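Home | News | Business | Textiles | Transport | Letters | Subscribe

We use cookies to keep this site working and to count page visits. Accept all | Manage settings

Kaufmann to close Vorkville dye line and move piece dyeing to Hetine

Sunday, December 24, 2023

Kaufmann will shut the older of its two dye lines in Vorkville at the end of January and move all piece dyeing to its works in Hetine, the textile finisher said in a notice to customers.

The Vorkville line handles short runs of woven and knitted cloth, mostly for curtain makers and small clothing firms. Its boiler is due for a full inspection next year, and Kaufmann said the cost of bringing the pipework up to the current standard could not be recovered from the orders now on the books.

Work already booked will be finished in Vorkville. Orders received after the closing date will be dyed in Hetine, where the minimum run will be 200 metres per shade. The present minimum in Vorkville is 140 metres. Customers who need less can combine orders, provided the cloth is of the same fibre and weight.

The company employs 11 people on the line. It said all of them had been offered posts, either in Hetine or on the pad-dyeing line that stays open in Vorkville. Shift patterns at Hetine differ from those at Vorkville, and talks on travel time are still going on.

Shade matching is likely to cause the most trouble for buyers. The water in Hetine is harder, and recipes worked out in Vorkville cannot be carried over without new laboratory dips. Kaufmann will make the first dip for each existing shade free of charge. Further dips will be billed at the usual rate.

Reds and pinks are expected to take longest. Pale shades of this kind show small differences in dye uptake more readily than navy or black, and a lot dyed in one works should not be sewn next to a lot dyed in the other. The notice asks customers to order enough cloth for a whole job in a single lot - including any allowance for repairs.

Floltia, which supplies dyestuffs to both works, said deliveries to Hetine would rise to 2 a week from January. It does not expect a change in prices as a result of the move.

The Vorkville building will be kept for storage. Kaufmann has not said what will happen to the dyeing machines, though the notice states that the smaller vessels may be sold.

Customers with standing orders have been asked to confirm their shade numbers in writing before the line closes.

Pink cloth gathered into folds looks paler on the raised parts and deeper in the creases, so shades are best compared flat.
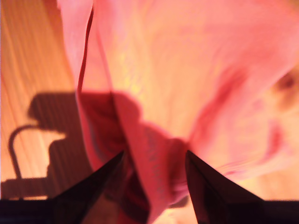
Related items

Hetine works to fit new water softener
Floltia changes labels on reactive dyes
Vorkville goods yard: winter opening hours
Curtain makers report longer waits for lining cloth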